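3. Shelf Storage for a Shared Kitchen Table

3.1 Background

The Drindside kitchen has one table and very little closed storage. Plates in daily use were kept in a single pile next to the sink, and anyone who wanted a plate from the bottom had to lift the whole pile. Our project compared that pile with a low open rack placed on the tabletop.

3.2 Setup

The rack has a black metal frame and a light wooden shelf board. It was set on the wooden tabletop with a plant in a patterned planter on the same surface, as the table is also used for meals. The plates differ in color, so each one could be logged by color alone. Test loading of the board was limited to 500 grams per plate position.

Each trial started with some plates on the board and others on the table. The task was to bring the plates to the shelf one at a time and set them down side by side. Stacking was allowed only when no free width was left on the board.

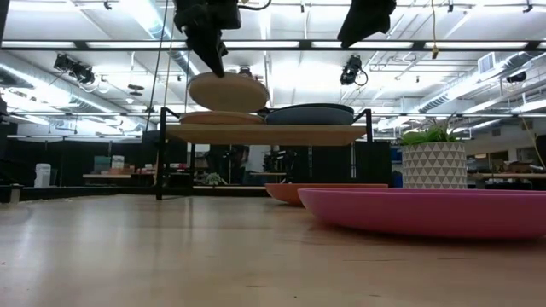
3.3 Procedure

We ran 44 trials in 2 blocks, the first in May and the second after the rack had been moved closer to the table edge. A trial was stopped at 60 seconds. Contact between a plate and the upright was logged as a fault - contact between two plates was logged separately.

3.4 Remarks

Shallow plates needed more board width than we had planned for. A plate lowered at a tilt tends to touch its neighbor first, so the spacing rule from the Hashmi draft was kept for block two. Fault counts by plate color are listed in Appendix B.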